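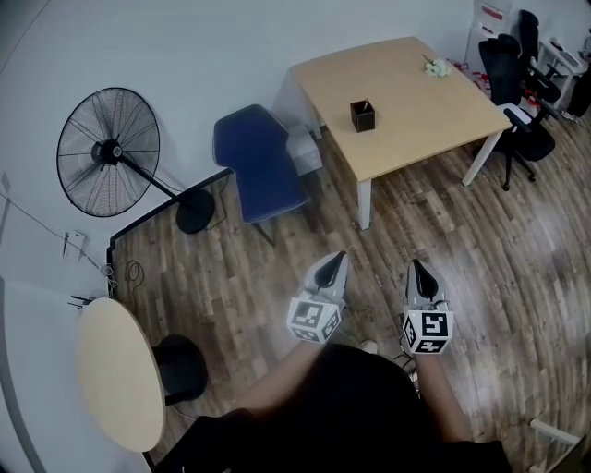
Search this diary
Enter keyword Go

8th December

Spent most of the morning on the learning rate again. The run I left going overnight on Iton had flattened out at epoch 7 and stayed there. The training loss kept dropping a little and the validation loss sat still, then started to creep up. I stopped it before breakfast and looked at the gradients layer by layer. The first two layers were hardly moving. The last one was doing all the work.

I went back to the small network, the one with 4 hidden layers, and ran it with the old initialization. Same flat line. Then I changed the scale of the starting weights and left everything else alone, and it came down past the old mark before lunch. I don't want to read too much into one seed. Queued up six more and wrote the settings on the sheet this time, including the batch size, which I forgot last week and had to dig out of the logs.

Read half of a paper on why wide networks don't overfit as much as the textbook says they should. The first part was clear. The middle is a long proof about the limit as width goes to infinity, and I skipped to the plots. Their plots stop at a width I can't afford to run. I will try the proof again on Saturday with a pencil.

The Zalo data came in after lunch. It is smaller than they told us, and 136 of the rows are duplicates of rows we already have in the test set. I took them out of training and wrote to Plekavine to ask how the split was made. No reply by the time I stopped. If the older files have the same problem then the November numbers are too good and will need to be done over. I checked one of the older files by hand and it was clean, but that was the shortest one.

Su was down from two until almost four. Some update. I used the time to clean up the plotting script, which had three copies of the same function in it, each with a different default for the smoothing window. That explains why the two curves in the draft didn't match. I picked the shortest window and redrew everything. The curves look worse now. The dip I wrote a paragraph on is gone, so the paragraph is gone too.

Tried dropout at the end of the day on the small network. It made no difference I could see. I turned it off again.

Still to do: rerun the baseline with the clean split, fix the axis labels in the second chart, ask for more disk space on Iton (it is at 100 percent again and the checkpoints are failing to save without any error), and decide if the section on pruning stays in or waits until January. I think it waits. There isn't enough in it yet, only two tables and a guess.

Rain all day. Soup for dinner, the rest of the lentils. Checked the queue once more at nine. Three of the six seeds were done, two of them good and one stuck on the same flat line as this morning. So the scale of the weights is part of it but there is something else. Left the others running.

Shares 4 | Comments 0

Contact | Copyright, all entries by the author | Back to top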